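## 3. Water Hardness and Scale Formation in Shared Kettles

### 3.1 Background

Hard water contains dissolved calcium and magnesium, mostly as hydrogen carbonates. When the water is heated, calcium hydrogen carbonate breaks down and calcium carbonate settles on the heating surface as scale. Scale conducts heat poorly, so a coated element should need more energy to bring the same volume of water to a boil. This section tests that claim on kettles in two student residences, Talside and Greenwood, which are fed by different supplies.

Talside takes its water from the Nornolcombe borehole, which passes through chalk. Greenwood is on the reservoir main. The two buildings were fitted out with the same kettle model, and the kettles were new when the test period began in June.

### 3.2 Method

Samples were drawn from the cold kitchen tap after it had run long enough to clear the pipe. Each sample was titrated against EDTA with Eriochrome Black T as the indicator, buffered to pH 10. The end point was taken as the first lasting blue with no trace of red. Titrations were repeated until two results agreed.

The kettles were filled to the same mark by mass, not by the printed line, which proved hard to read at eye level. Energy was read from a plug-in meter with the display reset before every run. A run ended when the automatic switch tripped. Starting temperature was held at 16 °C by letting the water stand in the lab before use.

Scale was removed at the end of the test period with citric acid solution, and the rinse was kept for a second titration. Loose flakes were filtered, dried and weighed separately. Small cups were used for tasting only and played no part in the measurements.

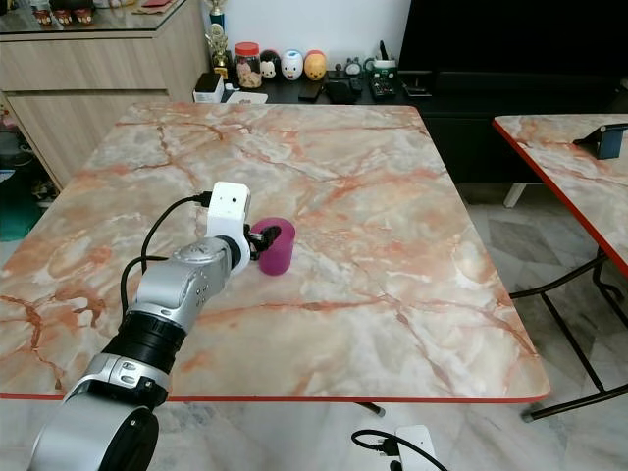
Wim Van der Linden objected at the draft stage that the switch trips on steam, so a kettle with a badly seated lid will run on past the boil and appear less efficient for reasons unrelated to scale. He asked for the lids to be checked and for the affected runs to be thrown out. Two runs from Talside were removed on this basis. He also pointed out that the meter does not resolve small differences well - a fair criticism, and one that applies to every energy figure in this section.

### 3.3 Results

The Talside water was clearly harder than the Greenwood water in every titration. After 48 boils, the Talside kettle had an even white coating over the base, with thicker deposits around the seam. The Greenwood kettle showed a faint bloom that wiped off with a cloth.

The energy results are less clear. The Talside kettle used slightly more energy per boil at the end of the period than at the start, but the difference was close to the resolution of the meter. No trend could be seen for Greenwood. After descaling, the Talside reading fell back toward its first value.

### 3.4 Sources of Error

- Room temperature was not controlled during the runs.
- Some scale was lost when the kettle was emptied between boils.
- The Fetton meter was not calibrated against a second instrument.
- Residents may have used the kettles between logged runs, despite the label on the handle.

A longer test with a thicker scale layer and a better meter would be needed before any saving from descaling could be stated as a figure. The raw titration volumes are listed in Appendix B.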